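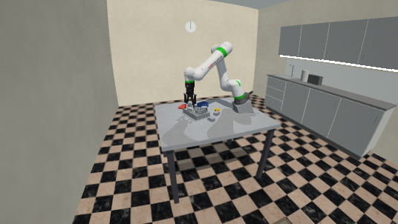
Le drapeau de touche Julton est destiné aux arbitres assistants de football, en club comme en tournoi de jeunes. Il se compose d'un manche droit et d'une toile à damier, disponible en jaune et rouge ou en orange et jaune. Le dessin reste lisible depuis le rond central, un peu comme un carrelage à carreaux noirs et beige rosé se repère tout de suite sous une table gris clair. La toile se fixe par deux œillets et tourne librement autour du manche, ce qui limite l'enroulement par vent fort.

Le manche est gainé de mousse. La prise convient aux gants d'hiver et aux mains de parents désignés au dernier moment. Une dragonne réglable est fournie.

Caractéristiques
Référence : Julton 214
Toile : polyester 100 %
Manche : aluminium, gaine mousse noire
Lavage : à la main, toile démontée
Conditionnement : paire, housse Grodano comprise

Toile de rechange
La toile s'use d'abord le long de l'ourlet extérieur. Elle se remplace sans outil et se commande séparément, par lot de 3.

Commandes de clubs
À partir de 20 paires, le marquage du nom du club sur la housse est offert. Envoyer le logo en noir sur fond blanc à Nurhan Yüksel, service clubs, en indiquant le numéro de commande. Les commandes marquées passées en juillet partent avant la reprise des championnats.

Articles associés
Sifflet Groen sans bille
Brassard de délégué Onbridge
Pochette à cartons Grodano

Retours acceptés pour les articles non marqués, dans leur housse d'origine.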